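Research Update: Learning to Handle Clear Plastic Containers

November 6, 2020

The Manipulation Group at the Trurnska Institute has completed the second stage of Ilirus, its project on teaching robots to handle see-through objects. The work is led by Marites Ambrosio and Sverre Engström, with support from the engineering firm Vodeck.

Clear and tinted plastics remain difficult for robot vision. Depth sensors often read the surface behind a thin wall, and reflections can be mistaken for edges. The Ilirus team has therefore set depth sensing aside and trained its grasping model on color images alone, recorded at close range by a camera fixed to a hand-held gripper. A person performs each task with the tool, and the model learns from the recorded views and finger movements.
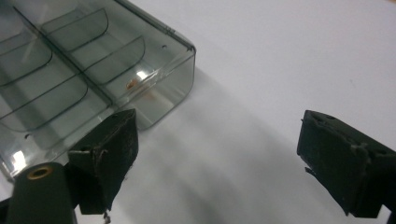
Divided boxes were chosen for this stage on account of their inner walls, which overlap when viewed through the plastic and make it hard to judge where one compartment ends and the next begins. Small items left inside add a further test, as the model must learn to close on the box and disregard its contents.

The training set holds 2,000 demonstrations. A further 1,000 were kept back for evaluation. The model trained on close-range color images chose a usable grasp more often than the group's earlier depth-based method, and the gap was widest under strong overhead light. Performance was weaker when the box lay at a steep angle to the gripper - a case the team attributes to the small number of such approaches in the training set.

Dindo Dumlao will oversee the next round of recording, which is to include lidded containers. Results are expected in April. Members who wish to consult the evaluation protocol may request a copy from Sławomir Żak at the project office.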